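Second month of the evening bookkeeping course at Onireo. We've moved on from receipts to VAT, and it's slower going than I expected.

12 replies 3 reposts

The fee was 900 for the term, books extra. I paid in July and spread it over 3 payments.

4 replies 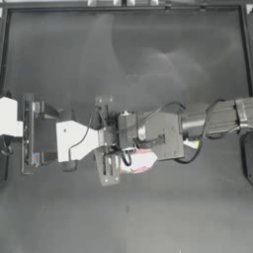
Homework this week is a made-up firm called Jarkau. My trial balance was out by 2398 — I'd put one invoice on the wrong side and left another out. Took me 2 evenings to find both.

31 likes 2 reposts

Next up is bank reconciliation. If anyone has done the same course, did you buy the workbook or borrow it?

7 replies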